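[현장 소식] 세면대는 닦았다는데, 어디를 닦았을까

Wekar 청소 로봇 시범 운영이 두 달째로 접어들었습니다. 지난 호에 "순조롭다"고 썼다가 독자 여러분께 격려를 많이 받았는데, 그 격려를 일부 돌려드려야 할 것 같습니다. Stekia 숙소동 욕실에서 같은 고장이 반복되고 있습니다. 고장이라고 부르기도 애매합니다. 로봇은 멈추지 않았고, 경보도 울리지 않았고, 작업 보고서에는 매번 '완료'가 찍혔으니까요.

발단은 4월 점검이었습니다. 그달 세면대 청소 기록은 모두 660건인데, 담당자들이 기록과 실물을 대조해 보니 81건에서 배수구 주변 얼룩이 그대로 남아 있었습니다. 해당 작업의 로그를 열어 보면 로봇은 정해진 횟수만큼 성실하게 팔을 움직였습니다. 다만 그 횟수의 대부분을 왼쪽 벽면에 썼습니다. 덕분에 세면대 왼쪽 벽만큼은 건물 개관 이래 최고의 대접을 받고 있습니다.
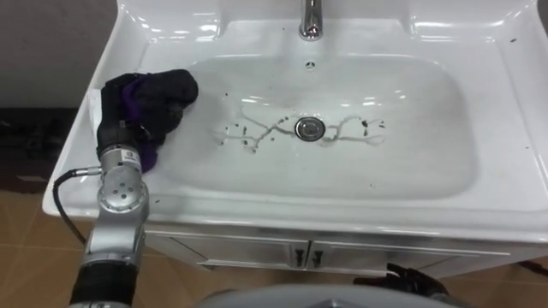 원인은 힘 센서와 천 사이에

Drellar 제어팀의 설명은 이렇습니다. 로봇은 천이 표면에 닿는 힘을 느끼면 '닦는 중'으로 판단합니다. 그런데 천이 그리퍼 안에서 둥글게 뭉치면 바닥으로 내려가기 전에 벽면에 먼저 닿습니다. 힘이 잡혔으니 로봇은 바닥에 도착한 줄 알고 그 자리에서 왕복 운동을 시작합니다. 배수구 둘레에 구불구불한 회색 줄과 검은 점이 뻔히 있어도, 완료 여부를 정하는 것은 왕복 횟수라서 카메라의 의견은 반영되지 않습니다. 카메라로서는 억울할 일입니다.

천의 수명 설정도 손볼 곳으로 꼽혔습니다. 교체 주기가 왕복 3,000회로 잡혀 있었는데, 내부 시험에서는 그 전에 이미 천이 흐물흐물해져 쉽게 말렸습니다. 애초 기획안에는 4,000회라고 적혀 있었다는 점도 기록 차원에서 남겨 둡니다.

안전 문제도 하나

같은 점검에서 팔 옆으로 늘어지는 케이블이 지적됐습니다. 세면대 앞쪽 모서리에 걸쳐진 채 팔이 위로 움직이면 수납장 손잡이에 걸릴 수 있다는 의견입니다. 아직 걸린 사례는 없습니다. 그래도 Stanciu 안전 점검표에는 '아직'이라는 칸이 없어서 시정 항목으로 올라갔고, 케이블 고정구를 추가하기로 했습니다.

당분간 달라지는 점

- 완료 판정 전에 배수구 주변을 카메라로 한 번 더 확인합니다. 얼룩이 보이면 '재작업'으로 표시됩니다.
- 천은 왕복 횟수와 관계없이 매일 아침 교체합니다.
- 케이블 고정구를 달기 전까지 욕실 작업은 직원이 비상정지 버튼을 들고 있을 때만 진행합니다.
- 로봇이 작업하는 동안에는 수납장 문을 열지 마십시오.

보고서에 '완료'라고 적힌 세면대가 의심스러우면 시설 게시판에 호실 번호를 남겨 주세요. 수정된 제어 프로그램은 숙소동 2층부터 적용하고, 결과는 다음 호에 싣겠습니다. 이번에는 "순조롭다"는 표현을 쓰기 전에 배수구부터 들여다보겠습니다.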